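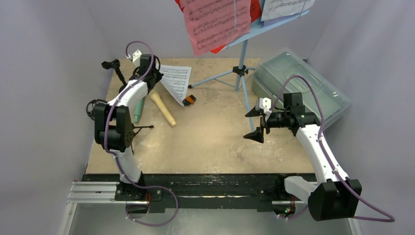 Figure 1. Music stand, sheet music and a plastic bin on the tabletop.

Does the height of a music stand change how well people sight-read?

Imogen Wainwright, Edvin Bakke and Tùng Giáp
Second-year project, Ernton College
Supervisor: Birgit Lenz

1. Background

Anyone who has had lessons on a wind or string instrument has been told to put the stand up. Teachers say it, band leaders say it, and the people who sell stands say it most of all. The leaflet that comes with the Sirnine folding stand says that a desk at eye level will give "cleaner reading from day one". It gives no source. We wrote to ask for one and had a polite reply with a link to the same leaflet.

There are good grounds for thinking that a very low stand is bad for the neck, and we have no quarrel with those. Our interest was in the other half of the claim, the part about reading. It is quite possible for a thing to be kinder to your shoulders and make no difference to whether you spot an F sharp.

All three of us play, two of us badly. Imogen (clarinet) believed at the start that height mattered. Edvin (cello) thought it was nonsense. Tùng (flute) said he would wait for the numbers, and then spent a fortnight arguing with both sides. We record this so that readers can decide for themselves how far our hopes got into the work.

2. What has been said before

We expected to find a shelf of studies and found very little. Most of what is written about stands falls into two groups. One is advice from teachers, often sensible, nearly always based on their own pupils. The other is selling copy. Both repeat the same few phrases, and after a while we could see that some pages had copied them from each other, down to a missing comma.

The makers of the Anow practice app have a page headed "The science of the stand". It has a graph on it. The graph has no scale up the side and doesn't say how many people were tested, so we can't say anything about it except that the line goes up.

We did find several careful pieces about print size and lighting. These suggest that people read worse when the page is dim or the notes are small, which will surprise few people over fifty. They matter here for another reason. If you raise a stand you usually change the light on the page and the distance from the eye as well. A player who says "I read better with it up" may be telling the truth about the lamp.

3. What we did

We asked for players at the college and in the Ernton wind band, which is run by Finn Kröger, who let us take people out of rehearsals one at a time. He asked us not to take the only bassoon during the slow movement, and we kept to that. In all, 40 people signed up and 36 finished both sessions. The four who dropped out gave reasons that had nothing to do with stands, as far as we know.

Each player came twice. At one session the stand was set so that the middle of the page was level with the eyes. At the other it was set so that the middle of the page was level with the lowest rib. Half began high and half began low. The music was a set of short pieces that Birgit Lenz had written for sight-reading tests and never published, so we could be fairly sure that no one knew them. Players had half a minute to look before they started.

We used the same stand throughout, a Tsao with a solid desk. The page stayed at the same distance from the player's nose in both settings, which meant moving the chair each time and took longer than the playing. The lamp was clipped to the stand so that it went up and down with it.

A bar was marked as wrong if it had a wrong note, a wrong rhythm, or a stop long enough to lose the beat. Edvin and Tùng marked the recordings by sound alone, without being told which height was in use. Imogen knew the heights and did no marking. Where the two markers disagreed we played the bar to Birgit and took her word for it.

4. Trouble with the setting up
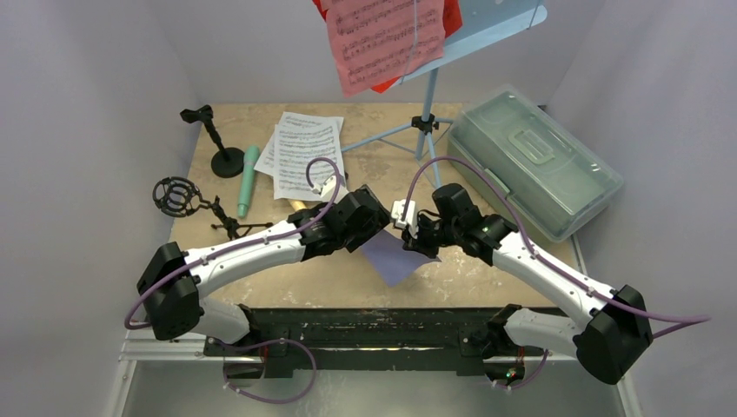
Practice at home seldom happens under the conditions a teacher has in mind. We asked every player where they put their music when nobody was looking, and a large share of them said it went flat on a table or a bed, or was propped against something. One of the trombones uses the fridge door. Several players then asked why we hadn't tested the table as a third setting, and it is a fair complaint. We did try it at the pilot stage and gave up for two reasons. The first was that people leaned over by very different amounts, so there was no single reading distance to hold steady. The second was the surface. A mottled top in beige, tan and grey, like this one, puts a lot of small pattern round the edges of the page, and a plain white desk puts none. Had our players done worse on the table we should not have known whether to blame the height, the leaning or the pattern. Somebody with more time could test all of them separately. We would read that report with interest and would not want to move the chairs for it.

There was also the matter of "eye level". Every guide uses the phrase, and none says which part of the page should be level with the eye. If it is the top line, the last line is well below it. If it is the middle, the top line is above it, and a tall desk begins to hide the conductor. We asked a few teachers to set a stand to eye level for the same seated player and no two of them stopped at the same place. They were all quite sure. We chose the middle of the page because we had to choose something.

5. Results

Taking both sessions together, players got through 3510 bars. Some stopped before the end of a piece and we counted only what they had played. Of those bars, 221 were marked wrong.

The gap between the two heights was nine bars, in favour of the high setting. Spread over that much music it is tiny. Shuffling the labels by computer, many times over, gave a gap as large as ours or larger so often that we can't treat it as a sign of anything. Imogen would like it noted that it was in the direction she expected. Edvin would like it noted that a coin would have been in that direction half the time.

Order mattered more. Players made fewer mistakes at their second session whichever height they had, no doubt because they had stopped worrying about us. Had we tested everyone low first and high second, which would have been easier, we should have "found" that raising the stand helps. It is worth bearing in mind when a teacher says that a pupil improved as soon as the stand went up. The pupil had also had another week.

We asked each player afterwards which height had gone better. Most said the high one, including a good many who had made more mistakes there. One horn player told us he had felt "completely lost" with the stand low, on the evening when he made no mistakes at all.

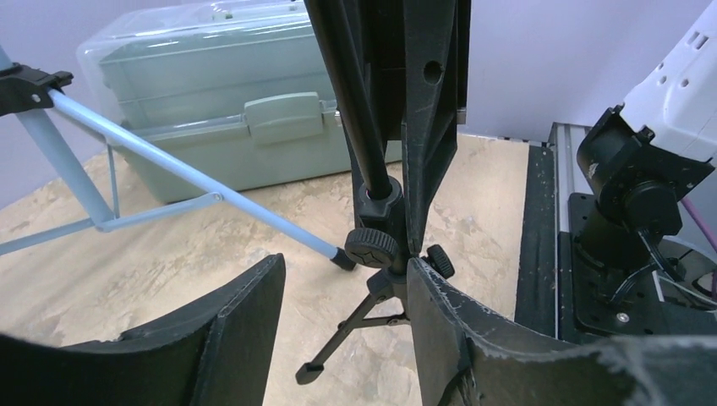 Figure 3. Black tripod.

6. Problems with this study

The biggest is that our players were mostly used to reading from a stand. Beginners may be different, and beginners are the ones being sold to. We had hoped to include a class of first-year learners but could not get the permission forms back in time.

Two heights are not many. A curve with a best point somewhere in the middle would look flat to us if both our settings happened to lie the same distance down either side of it. We don't think this is likely, but we can't rule it out.

All our pieces were short. The whole case for a high stand might rest on tired necks after an hour, and nobody in our study played for long enough to get tired. A player who hurts will read badly in the end. We did not test that and nothing here should be used to argue against it.

The players knew what height the stand was at, of course, and most knew what they had been taught. If belief helps people play, it should have helped the high setting. That makes the small gap look smaller still, but it is guesswork, and we were told by our supervisor to label it so.

Finally, our markers agreed on most bars but not on all. The quarrels were nearly always over rhythm. Tùng is stricter than Edvin about dotted notes. As both of them marked everything, this ought to have fallen evenly on the two heights.

7. What we think

We found no good evidence that raising the stand to eye level makes practised players read better at sight. We also found no good evidence in anything we were sent or shown before we began. Those who make the claim should say what they measured and on whom.

Our own advice would be to set the stand where it is comfortable and spend the money on a better lamp, though we have not tested lamps either.

Imogen still puts hers up.

Thanks

To Finn Kröger and the band, to Birgit Lenz for the pieces and for settling the dotted notes, and to everybody who came back for the second session. The marking sheets and the pieces are kept in the music office at the college and can be borrowed by next year's group if they want to try the beginners.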